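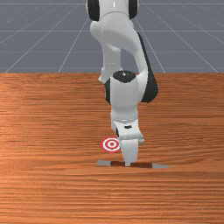 Going to a Namlow recording: your questions answered

I've been to more tapings of the Namlow quiz than I'd like to admit to my boss, and my inbox fills up with the same questions every time a new series is announced. So I've put the lot on one page. I don't work for the show, I'm just a fan who queues a lot!

How do I get tickets?

They're free, and they go through the Allent ticket site. You put your name down for a date and wait for an email. The last series had 1,240 seats across the whole run and they went fast, so sign up the day the list opens (usually in January, but keep checking).

I've got a ticket. Am I definitely getting in?

Sorry, no. They give out more tickets than there are chairs, as most shows do, and it's first come, first served at the door. I've been turned away once, in the rain, with a cousin who'd come down on the train specially. She still brings it up.

So what time should I turn up?

Doors are at 2 for an afternoon taping. I aim for noon and take a sandwich. Saturday recordings are the busiest by miles, so go even earlier for those.

Where is it filmed?

Colten Studios, in the smaller of the two buildings. Don't follow the signs for main reception like I did the first time, you want the side gate by the bus stop. Parking is hopeless. The bus is fine.

How long does it take?

Longer than you'd think. A half-hour episode takes about three hours, what with retakes, make-up touch-ups and the scoreboard having one of its moments. Go to the loo before you sit down, as they really don't like people wandering out halfway through a round.

Is Magnus Nisbet as grumpy as he seems on telly?

Not a bit! He chats to the front rows between rounds and he's much sillier than they let him be in the edit. Wilma Crichton, who reads out the scores, is the quieter one, but she did once do a whole round of birthday shout-outs while they fixed a microphone, and I thought that was lovely.

Can I take photos?

No. Phones go off and stay off, and they do check. You can take pictures outside by the big sign like everybody else.

Can children come?

The minimum age is 16, and under-18s need an adult with them. Bring ID if you look young.

What should I wear?

Layers. It's freezing when you go in and boiling once the lights have been on for an hour. Avoid big logos and anything very stripy, or you may get moved to the back.

Do I get told who wins the Rennie Cup?

If you're at the final, yes, and then you have to keep it to yourself for weeks. They ask you nicely not to post anything online. I managed it, though I did tell the dog.

Can I apply to be a contestant while I'm there?

There's a form by the cloakroom, but you can do it online too. I've filled it in twice and got as far as a phone call, where I was asked to name 9 British rivers and dried up after four. The Thames wasn't one of them.

I can't make it any more. What do I do?

Cancel on the Allent site so someone on the waiting list gets a go. It takes a minute, and you can still apply for another date.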